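Hardware Club, November meeting, Thursday, 7 p.m.

Okay, I'm taking minutes again, so you get them my way. We started late (my fault, I had the projector cable).

Graphics card group buy: Zarmeena Lashari walked us through the three quotes. Kalent wants 22 cards as a minimum and won't budge on the cooler, so it's the two-fan model or nothing. Vuso has the three-fan version but only 105 left, and they won't hold any without a deposit. I liked the Rind card best, loud or not! We voted for Vuso. Deposits to Zarmeena before the next meeting, please.

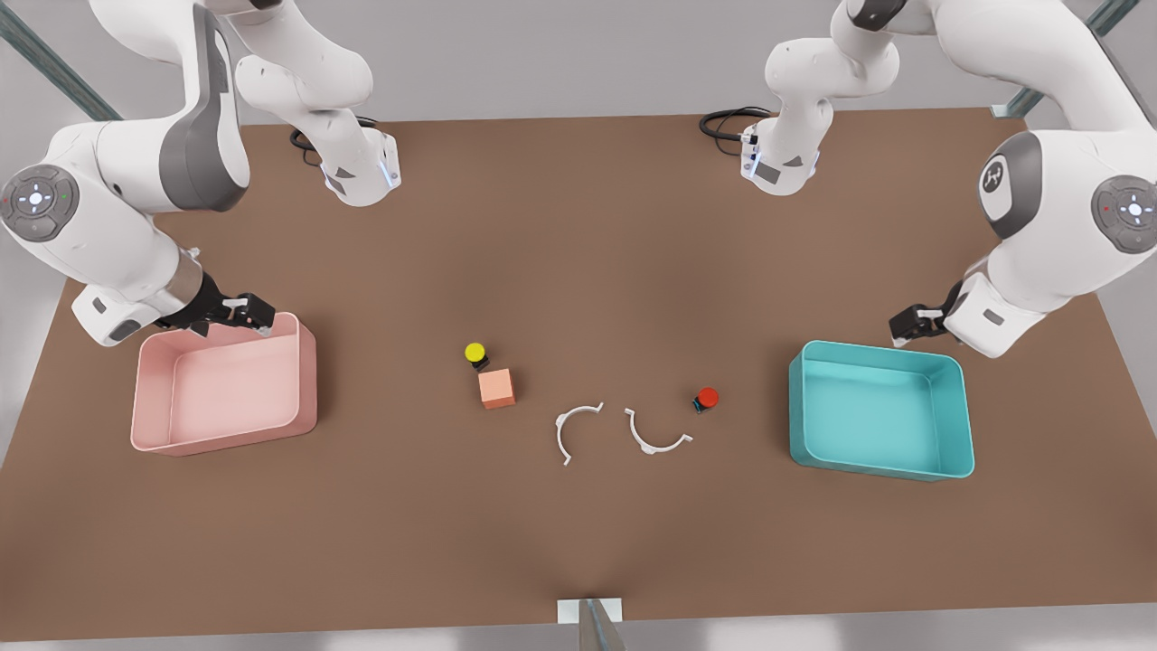
We also agreed that anyone who drops out after paying has to find their own replacement. I argued for a grace week and lost.

Power supplies: long talk, some of it heated. The new cards pull more than the old ones, so check your unit before you order (I have to replace mine, ugh). Zarmeena is bringing her meter next time.

Bench night: we'll test with Atau at 23 degrees room temperature, same settings for everyone. No overclocked entries this round.

Money: 2,000 in the account, nothing owed.

Closed at 9:15. I still have somebody's screwdriver set.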